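11/08/2018
Tirnby tower house, mortar and wall survey, second visit

Continued on the north wall from the string course down. Total station set up on the same nail as in January; backsight closed within 4 mm, so old and new points can go in one file. 174 points shot before the rain. The window head on the second floor is still missing from the set because the ivy was never cut back on that side.

Wall thickness at the door is 63 inches. The Yordanov survey sheet gives it as five feet even, and I suspect that was paced or taken inside the splay. Use the new figure.

Core samples: four from the north wall, two from the vaulted cellar. The cellar mortar is softer, with coarse shell and bits of charcoal up to pea size. North wall mortar is whiter, with a finer sand. On that evidence I would not put both in the same building phase. The charter date of 1342 has been attached to the entire tower in every write-up so far, and it probably belongs to the cellar and lower courses only.
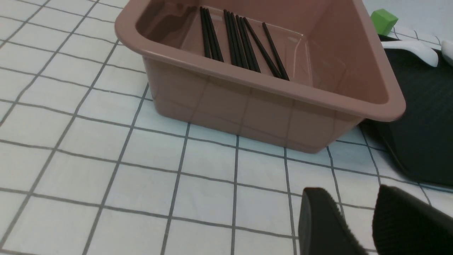
Acid digestion run on the two cellar samples, dilute HCl, left until the fizzing stopped. Filtered, rinsed twice, residue in the oven overnight. Weights go in the blue book, not here. Sample 2 lost a few grains at the transfer and should be repeated if there is enough core left.

Charcoal picked out of the cellar residue and wrapped in foil. Enough for one radiocarbon date, possibly two. Need to check for twig wood before sending; a piece of old heartwood would push the date back and tell us nothing.

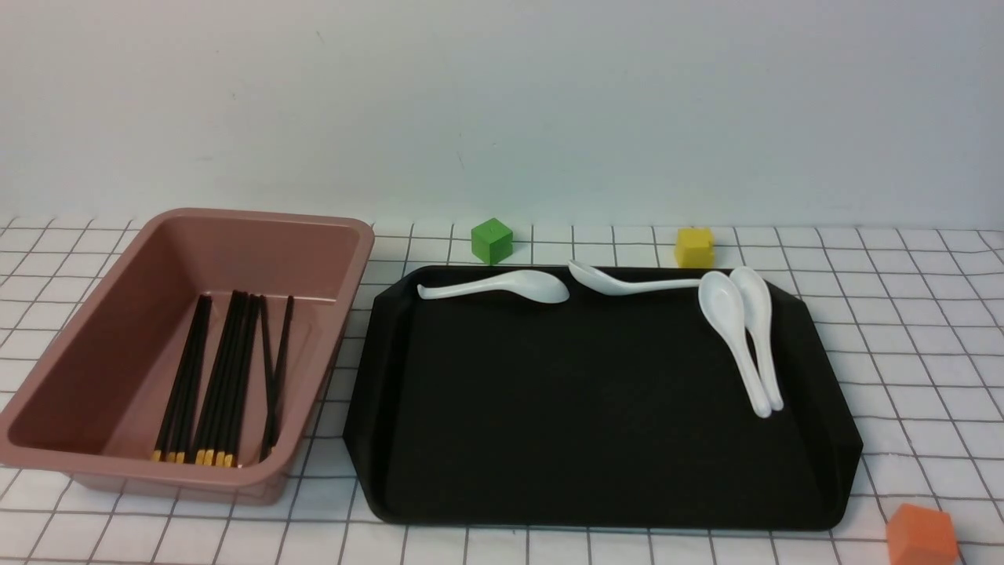

Black tray and pink bin on the gridded top.

Parish boundary question: the Protwood estate map puts the tower on the east bank, the Nondwood one on the west. The burn was straightened at some point between the two. There is a shallow dip in the field 200 feet west of the tower that could be the old channel. Auger transect across it next time, holes every ten feet.

Quoins on the northeast corner are dressed sandstone up to the string course and rubble above. The change in stone lines up with the change in mortar. Photographed with scale, not yet drawn.

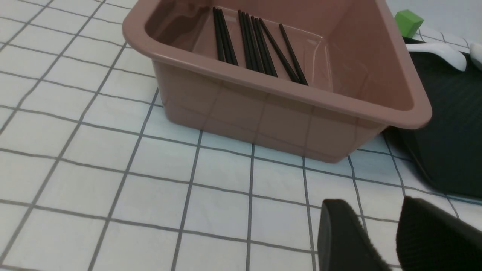
Pink tub with black chopsticks in it.

To do:
Repeat sample 2.
Cut ivy, shoot window head.
Ask for a better scan of the Nondwood map, the fold runs straight through the tower.
Redraw cellar plan at 1:50. The vault springing is off by a course on the current sheet.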